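Fasville Shared Offices, Tenants' Meeting
Minutes, December 2018

Present: Thabiso Cele (chair), Heidrun Lüthi, Kathleen Tierney, Sheena Semple (minutes)
Apologies: Bláthnaid Conneely

1. Previous minutes
Approved with one correction. Item 4 should read "second floor riser," not "second floor stair."

2. Heating
K. Tierney reported that the contractor, Caltia, replaced the zone valve on the north side. The thermostat in Room 11 still reads high compared with the portable meter. Caltia will recalibrate it under the existing service agreement. The set point stays at 68 during working hours until the work is done.

3. Kitchen supplies
The standing order with Jultetti was reviewed. Paper cups are now supplied in cartons of 400. H. Lüthi asked that the order remain monthly through the winter. Agreed.
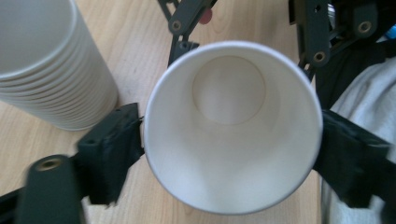
White paper cup, inside view.

Cost will be split by desk count, as with coffee and paper towels. Ní Bhriain asked to be left out of the coffee share and will be billed for cups and towels only.

4. Waste and recycling
The hauler no longer accepts lined paper products with mixed paper. These go in general waste until a separate collection is priced. S. Semple to obtain two quotes, one with weekly pickup and one with pickup every other week. Signs over the bins to be reprinted. Cardboard must be flattened before it is taken down.
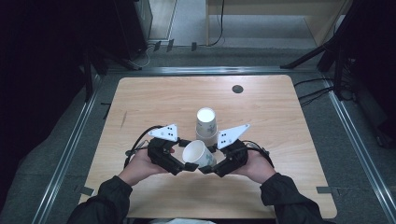
Kathleen Tierney asked whether a separate collection would need its own locked bin, as the loading area has space for one more container at most. The chair replied that bin size should be stated in both quotes.

5. Parking
Some 18 permits expire at year end. Renewal forms are at the front desk. Unreturned forms will be treated as surrendered spaces.

6. Any other business
The freight elevator inspection certificate is out of date. T. Cele to contact the landlord.

Next meeting: January, Room 23, date to be circulated.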